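Good Manners for Two-Armed Machines: A Conversation with Mabli Samuel

Mabli Samuel keeps her house rules in a ring binder with a cracked spine, and when I come through the door at Kelville she has it open on her knee and is crossing something out. She has been writing the working practice for the two-arm benches at Clestden since the benches arrived, and she says the binder gets thinner every year, which pleases her no end.

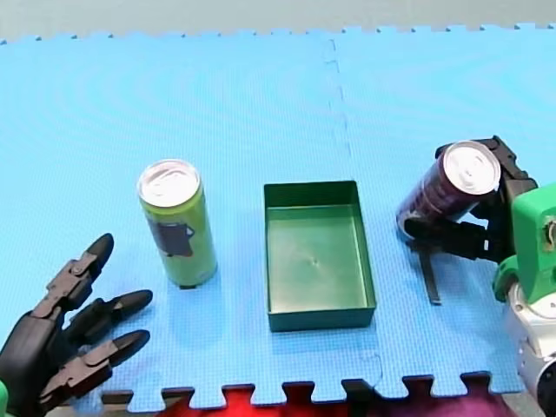
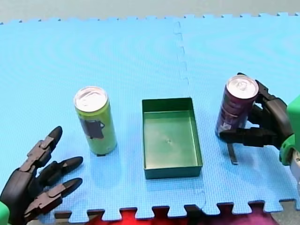
Page last changed: July

"Start with the mat," she says, before I have my coat off. "Everyone wants to start with the hands, and I understand, the hands are gorgeous, but start with the mat!" The foam tiles are the kind you might put down in a playroom, and she is very fond of them. Her rule is that tiles are pushed fully together before anyone powers up, and that whoever is running the session passes a flat palm along the seam first. A raised edge can tip a can, and a tipped can means somebody will want to reach in and stand it up again.

Reaching in is the thing she worries about most, and we spend a good half hour on it (with a break for tea, and another while she takes a call from the Brondberg office). The old version of the rule said that a person could put a hand over the mat "when the arms are not moving." Mabli read that sentence aloud to me twice, shaking her head a little more the second time.

"Well, what does that mean? An arm can be holding perfectly still and be just about to go. It may be waiting on the other arm. You can't tell by looking, and I've been looking at them for a long time." The new wording says that both arms are to be put into hold, and that the operator says so out loud and hears it said back, before anyone's sleeve crosses the edge of the foam. Both arms, she repeats, even if only one of them has had anything to do.

That point about the second arm came from Morfudd Parri, who trains the operators and who joined us once her morning group had gone to lunch. Morfudd is a quieter talker than Mabli but every bit as firm. "People watch the hand that's got something in it," she told me. "It's natural, you'd do it and I'd do it. So the other one, the open one, just slips out of your mind. I ask new people to tell me what the empty hand is doing, over and over, until they're sick of me."

I asked her how long it takes for that to sink in. She thought about it for some time and said that it depended a great deal on the person, and that the ones who drive delivery vans are often quickest, being used to mirrors. She lets nobody run a session alone until they have sat through seven with somebody experienced beside them, and she will not be talked down from that, although people do try.

Then there is the matter of how a task is set out. The binder calls for a clear layout: the tray in the middle, the objects on either side with room for a hand to come round them, and nothing on the mat that isn't part of the job. No pens, no coffee, no phone. A tall drink can is a nice test piece, Mabli says, because it's a familiar shape with a high center and a smooth side, and it shows up a careless grip very quickly. Her rule for cans is to pick one kind and write down whether it is full or empty, every time, in the log. She is strict about this. A grip that is fine for an empty can may not do for a full one, and a full one that gets crushed is a wet bench and a lost afternoon.

"We had a Saturday like that," Morfudd said, and the two of them looked at each other and laughed, and I'm afraid I never did get the whole of the story, except that it involved root beer and a borrowed mop.

The tray belongs to one arm at a time. This is the rule visitors ask about most, and Mabli was happy to go through it slowly for me. If the left arm is working over the tray, the right arm stays on its own side until the left has gone back, and the other way about. They don't both go in together, however clever the software is supposed to be about it. She got the idea from the Harries plant, where she worked for up to two years before coming to Kelville, and where they ran a similar rule with painted lines on the bench. She prefers her mat, she says, as you can pick it up and wash it.

I wondered whether all of this slowed people down. It was perhaps a rude question, but she took it very kindly. "Oh, it does, a bit. Of course it does. You'd get more runs in if you skipped the palm along the seam and the talking back and forth. But then I'd have to read the logs and wonder what I was looking at, and I don't want to wonder."

What would she change next? The log sheet, mostly. It has two boxes for the operator's initials and only one line for remarks, and she would like it the other way round. Morfudd wants a bigger lettering size on the hold switch label and has asked for it in writing. They are also talking about a rule for ending a session, as at present people finish in all sorts of ways, some leaving an object in the grip over lunch, and both women would like everything put down and both hands open before anyone goes for a sandwich.

Copies of the bench rules can be had from Mabli at the Clestden front desk in Kelville. She asks that you bring back your old one when you collect it.

Contact the editor | Copyright Clestden, all rights reserved | Back to top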